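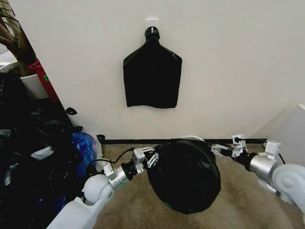 A tied bag by the baseboard, and a spare one on the hook.

Home Gallery Rooms Small Jobs Contact

The rubbish corner at Lerkcombe

Welcome to the gallery page for the rubbish corner. I started this page in August, after we changed the way we do the garbage in the small back room. It is not a glamorous subject, I know, but several people from Nindwood asked me how the corner is arranged, and writing one page is easier than answering everybody separately. English is not my first language, so please be patient with some of my sentences.

The room has beige carpet, off-white walls and a black baseboard. It is a rented room, and we are not allowed to drill. For this reason everything on the wall must be adhesive. I have put only one photo on the page for the moment, at the top, and under it I have collected the notes for each part of the corner, in the same short form as my other galleries. More pictures will join them when I have the time to sort my folders.

The hook
A small white square with a short stub, stuck on the wall. We have tried three kinds in this room. The first one was from a pack with no name and it came down in the first week, together with a strip of paint as long as my finger. The second was clear plastic and held well, but it was ugly on the off-white. With the white one I am satisfied. Before sticking I wiped the wall with a cloth and a little rubbing alcohol, then I let it dry completely and pressed the hook hard with my thumb. After that I left it overnight before I hung anything.

The bag on the hook
The neck of the bag is twisted and looped over the stub, and the rest falls down flat against the wall. One bag weighs almost nothing, so the hook has an easy life. Never hang a filled bag on such a hook. I did it one time with only some paper and packaging inside, and I was lucky.

The fold line
The bags come folded, and the line across the middle stays for a long time. My neighbour flattens hers with her hands on the table first. I do not bother with it. In the bin nobody will see a fold.

The full bag
Black, round, and tied at the top. It stands on the floor just in front of the baseboard until it is carried out. I like a bag that is full but still has enough plastic left at the neck for a good knot. When you have to fight with the knot, you have waited too long with the bag.

The bit of green
There is a small flash of green low on the front of the full bag, and I think it is the drawstring or a tie. I have used several kinds of bags this year and I mix them in the cupboard, so I can not promise you which kind this one was. For general advice: a drawstring is very comfortable for kitchen waste, and for dry rubbish the plain bag with a knot is enough.

Holding the bag at the top
Take the plastic on both sides, near the place where it is gathered, and lift evenly. When you pull from one side only, the whole weight goes to one corner and the plastic stretches there and becomes thin. For a round and heavy bag I put one hand under it also, especially on the stairs.

The carpet
A hard floor would be better for this corner, of course. With carpet I am careful about anything liquid. Tea bags and fruit peels go first in a small paper bag, and the paper bag goes in the black one. If there is a leak, press a dry towel on the spot and wait - do not rub. I keep an old grey towel in the cupboard only for this purpose.

The baseboard
Black paint shows dust more than I expected. Once a month I go along it with a damp cloth, and then with a dry one. The part behind the bags needs it the most, and naturally it is the part I forgot for almost the whole winter.

The supply
I bought a carton of 50 bags from the household shop on Janjua Street and it lasts us a good while. The carton lives in the cupboard in the hallway. One spare goes on the hook, so that the person who takes out the full bag does not have to go looking for the new one with dirty hands. This was the whole idea of the hook in the beginning.

The collection
At Lerkcombe the bins must be at the curb before seven in the morning. I bring them down in the evening when there is no wind, and in windy weather I get up early instead. Recycling has its own box with a lid and does not belong to this corner, so it will have its own page.

Still to do
I would like a second hook, lower, for the dustpan. I must also find a better place for the rolled mat, which at present travels from one room to the other. My sister suggested a tall bin with a pedal, but the door opens to this side and I have measured it two times, it does not fit. If you know a narrow model, please write to me with the width in centimetres.

Other galleries on this site: the hallway cupboard at Prulora, the shoe shelf, the kitchen drawers before and after. The photos of the drawers are a little dark and I intend to replace them when the days are longer.

You are welcome to use the notes for your own house. For questions about the adhesive hooks please read first the note about the hook, and then send me a message through the contact page. I answer usually in the evening.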